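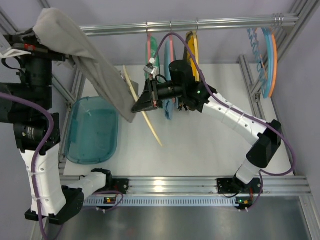

The evening run is great but it leaves the clinic before my appointment is over, one rider wrote on the back of a survey card, and that's pretty much the whole second half of this period in a sentence. More on it under Schedule.

**Carncombe evening van – progress report to Flolance**
1/1/24

Sorry for the short format. Financial sheet is coming separately, same template as last time.

## Where we are

Service is running. Evening van goes out on weekdays, clinic to the Adams Street stop to the apartments by the grain elevator, then out the county road if anybody has booked. We gave 383 rides this period. Target was set before we knew the bridge would be down to one lane, so please read the number with that in mind. Bridge is open both ways again now.

Most riders are coming home from work or from the clinic. Fewer grocery trips than we planned for. The store changed its hours and closes before our second loop gets there, so that part of the plan needs a rethink (see below).

Both drivers hired under the grant are still with us. One part-time, one close to full time once you add the morning prep. Background checks and the wheelchair securement course are done and the certificates are in the shared folder.

## Schedule

The clinic problem. We built the timetable off the posted hours, and the last appointments run over. Riders were either leaving early or calling a relative. We moved the departure back by 9 minutes in the fall, which helped some people and made others miss the county connection. Not a good trade.

What we want to try next:

- hold at the clinic until the front desk says the last booked rider is out
- skip the Adams Street stop on the way in if nobody is booked there, pick it up on the way back
- print the connection time on the card so people know the cutoff

Front desk is willing. Needs a phone that somebody picks up on our end, so the dispatch line has to stay open later. Cost is in the revised budget, it's small.

## Booking software

Drotia is working, mostly. Setup took longer than the quote said and the address import dropped every rural route box, those were retyped by hand over a couple of evenings. Since then no lost bookings that we know of.

Two open items. Cancelations by text message still show up as new requests, dispatch catches them but it's a nuisance. And the monthly export puts return trips on the same line as the outbound trip, which means our ride counts have to be split before we can send them to you. If your figures and ours don't match, that's the first place to look.

Renewal is due in June. No decision yet. Staff are used to it now and would probably rather stay put.

## The van

Brakes done, front tires done. Lift was out for part of a week with a bad switch – we borrowed the senior center's vehicle on the days somebody needed a ramp, so no rider was turned down for that reason. Thank-you note sent.

Heater is weak in the back two rows. The shop says blower motor. We are waiting on a price and would like to use the maintenance line for it, please let us know if you need a form for that.

Mileage log is up to date. Fuel came in under budget, mainly from fewer county trips.

## Survey

We printed 700 cards and put them in the van, at the clinic, at the library and in the apartment mail room. Response was OK from the van and the clinic, poor everywhere else. Lesson for next time is to hand them to people, not leave them in a stack.

People like the drivers. People do not like the phone tree. Several asked for Saturday service and we can't afford that on the current grant, we've been saying so plainly. A few didn't know the van was free for them, even though it's on the side of teh van, so the flyer wording needs to be bigger and simpler. New draft is with the printer.

One comment we hadn't thought of at all: the Adams Street stop has no light. It's dark at pickup for a good part of the year. We asked the town, and they sent us to the power company, and the power company wants a pole number. Somebody has to go out and read it off the pole. On the list.

## Money

On track overall. Wages a little over because of training hours, fuel under, printing over. Nothing has moved more than the amount allowed without asking. We would like to shift 5 percent out of outreach and into dispatch hours for the later phone coverage. Formal request attached with the sheet.

## Next period

- new clinic departure, trial for a full month before we judge it
- grocery trip moved to the first loop, or dropped, depends what riders tell us
- heater fixed
- Drotia text message thing, they have promised an update
- flyers out
- light at the stop, or at least an answer about it

## What we need from Flolance

A yes or no on the budget shift, ideally before the next payroll. Also the reporting template has two boxes for "unique riders" and we weren't sure which one you read, so we filled in both with the same number. Tell us if thats wrong and we'll resend.

Insurance certificate for the new year is attached, the old one in your file can be tossed.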